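## 4. Registering a short-term rental in Skullero

Complete Section 3 first. If you don't have an owner account yet, Skullero will let you fill in all the screens below and then ask you to log in, at which point it forgets everything you typed.

You need a registration if you rent out any part of a home in Plenside for fewer than 30 nights at a time. A sofa counts. So does a boat, if it is tied up inside the harbor limits and someone is paying to sleep on it.

### 4.1 What to have at hand

- Your parcel number, from the top right corner of the property tax bill
- A floor plan (hand-drawn is fine, provided the doors are where the doors are)
- Proof that you live at the address, or a signed Form 2321 if you don't
- The phone number of a local contact who answers it after midnight

### 4.2 Starting the application

1. Log in and choose **Lodging**, then **New registration**. The button marked **New lodging** is for hotels and will ask you how many elevators you have.
2. Enter the parcel number without dashes. Skullero adds its own.
3. Check the address that appears. Corner buildings often come up under the other street. If yours does, click **Wrong side** and pick the correct one from the list.
4. Enter the year of construction. For anything built before 1931, the system opens an extra page on stairs and exits. Fill it in even if you have only the one stair.
5. Select **Whole home** or **Part of home**. A bedroom with its own entrance is still part of a home. A shed is neither, and the form will stop here.
6. Upload the floor plan as a PDF. Label each room guests will sleep in, and write the number of beds in it.
7. Click **Save draft**.

> **Note:** Drafts are kept for 43 days. The reminder email goes out on the last of them, usually in the late afternoon.

### 4.3 Choosing a zone

The town is split into three zones for lodging purposes, and the map in Skullero colors them in three shades of beige. Zoom in until the labels appear.

- **Old Harbor:** closed to new whole-home rentals. You may still rent out part of the home you live in.
- **Rundell:** open, with a waiting list. Your place in line is set when you submit. Saving a draft does nothing for you.
- **Everywhere else:** open.

If your parcel straddles two zones, the stricter one applies. You may contest this using the **Dispute zone** link, and you should attach a survey if you do. A screenshot of the map with an arrow on it has been tried.

> **Caution:** Don't change the zone by hand to get past the Old Harbor screen. Skullero accepts the change without complaint and then voids the application overnight, fee included.

### 4.4 Paying and submitting

1. Reopen the draft and click **Review**.
2. Correct anything marked in red. Items in orange are suggestions, and you can leave them alone.
3. Pay by card or bank transfer. Transfers take up to four business days, during which the status will read **Failed**. Leave it be.
4. Click **Submit** once. Clicking twice creates two registrations, and each of them wants an annual renewal.
5. Print the confirmation page. Your registration number is on it, under the bar code.

### 4.5 After approval

Put the registration number in the first line of every online listing. The number belongs in the text itself – a photo of the certificate propped against a fruit bowl doesn't meet the rule. Listings without a number can be fined up to $1000 each, and the same home on two websites is two listings.

Post the house sheet (Section 6) inside the front door, at a height where a person carrying luggage might read it. Quiet hours run from 10 p.m. to 7 a.m. and include the rolling of suitcases over cobbles.

Renewals open in June. You'll be asked for the floor plan again.

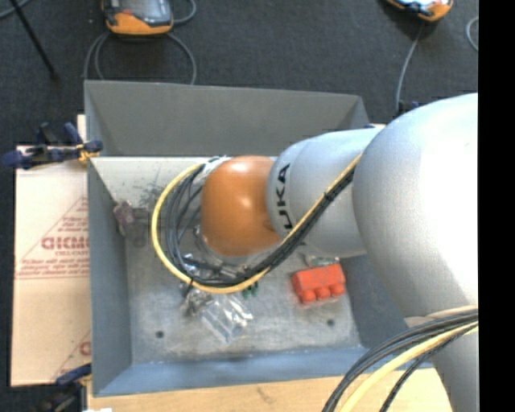 **E. Szabó**
Technical writer, Skullero owner guides

Corrections to this section can be sent through **Help > Guide feedback**. Please give the step number and the exact wording on your screen.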